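An: schach-und-brett@liste.netwood
Datum: 2020-12-17
Betreff: Re: Re: Welches Brett für die Vereinsecke?

Hallo zusammen,

kurz zwischen Tür und Angel, muss gleich los. Zuerst nochmal die Mail, um die es geht, damit die Neuen auf der Liste nicht suchen müssen:

> Hallo Liste,
> wir wollen bis Februar die Ecke im Nebenraum fertig haben und brauchen noch
> Bretter. Holz ist schön, aber die alten Bretter haben sich alle verzogen,
> eins wackelt so, dass der König von allein umfällt. Jetzt war die Rede von
> schwarz-grau statt braun. Geht das überhaupt zum Spielen, oder sieht man
> nach einer Stunde die Felder nicht mehr? Und welche Feldgröße? Bei Nindstead
> steht was von 42 mm, das kommt mir klein vor. Einer hier will unbedingt 55.
> Tische sind schon da, dunkle Platten.
> Viele Grüße aus dem Nebenraum

Also. Feldgröße: 42 ist klein, aber nicht unspielbar. Kommt drauf an, welche Figuren ihr habt. Mit den alten Lukáč-Figuren (die mit dem dicken Fuß) wird es eng, da stehen die Bauern Schulter an Schulter und beim Schlagen räumt man die Nachbarn mit ab. Mit schlanken Figuren geht es. Faustregel, die ich mal gelernt habe: vier Bauernfüße sollen auf ein Feld passen. Tun sie bei euch nicht, dann größeres Brett oder andere Figuren. Billiger sind meist die Figuren.

55 würd ich für die Ecke trotzdem nehmen, wenn die Tische es hergeben. Vorher ausmessen!! Neben dem Brett muss noch Platz sein für Uhr, geschlagene Figuren und Kaffee. Wir hatten mal eins bestellt, das lag dann auf beiden Seiten bis an die Kante.

Zu den Farben. Schwarz-grau geht, das Muster ist ja dasselbe. Auf dunkler Platte finde ich es sogar ruhiger als braun-beige, Geschmackssache.

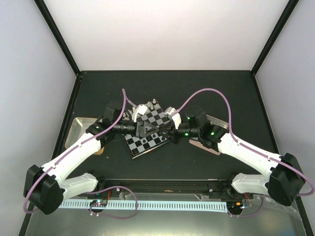
Kann man auf Schwarz-Grau eine ganze Partie spielen, ohne dass die Augen müde werden?

Mit hellem, gleichmäßigem Licht und matter Oberfläche klappt das gut, solange sich die schwarzen Figuren noch vom dunklen Feld abheben. Glänzend würde ich lassen, da spiegelt jede Lampe. Und die schwarzen Figuren lieber nicht ganz schwarz, sondern dunkelbraun oder rötlich. Bei Blitz merkt man den Unterschied am meisten, da greift man sonst gern mal den falschen Läufer.

Noch was zum Rand. Wer ein Brett mit Leiste nimmt: vorher mit dem Finger drüberfahren, ob die Kante scharf ist. Und schauen, ob Koordinaten draufstehen, für die Anfänger sind die Gold wert, beim Mitschreiben sowieso. Bei den günstigen von Wavier fehlten sie letztes Mal, stand natürlich nirgends dabei.

Gegen Rutschen auf glatter Tischplatte: Filzpunkte taugen nichts, die rutschen erst recht. Kleine Gummifüße, vier Ecken, fertig. Wenn es dann noch kippelt, ist das Brett krum und nicht der Tisch. Dann zurückschicken, nicht mit Bierdeckel unterlegen (ich kenn euch).

Die verzogenen Holzbretter bitte nicht wegwerfen! Flach hinlegen, weg von der Heizung, Bücher drauf, ein paar Wochen warten. Hat bei mir bei einem funktioniert, beim andern nicht. Für Analysen oder den Garten reichen sie allemal.

Figuren hab ich noch einen Satz übrig, ein schwarzer Springer fehlt, den könnt ihr haben. 13 Euro in die Kaffeekasse oder zwei Kuchen. Wer will, schreibt mir direkt und bitte nicht über die ganze Liste, beim letzten Mal waren es 26 Mails wegen einer Uhr.

Ach ja und die Uhren, die brauchen Batterien, wieder mal. Bringt jemand welche mit? Ich vergess es sicher.

Muss weg, Grüße an ale

--
Liste Schach und Brett
Abmelden: leere Mail mit Betreff "abmelden" an die Listenadresse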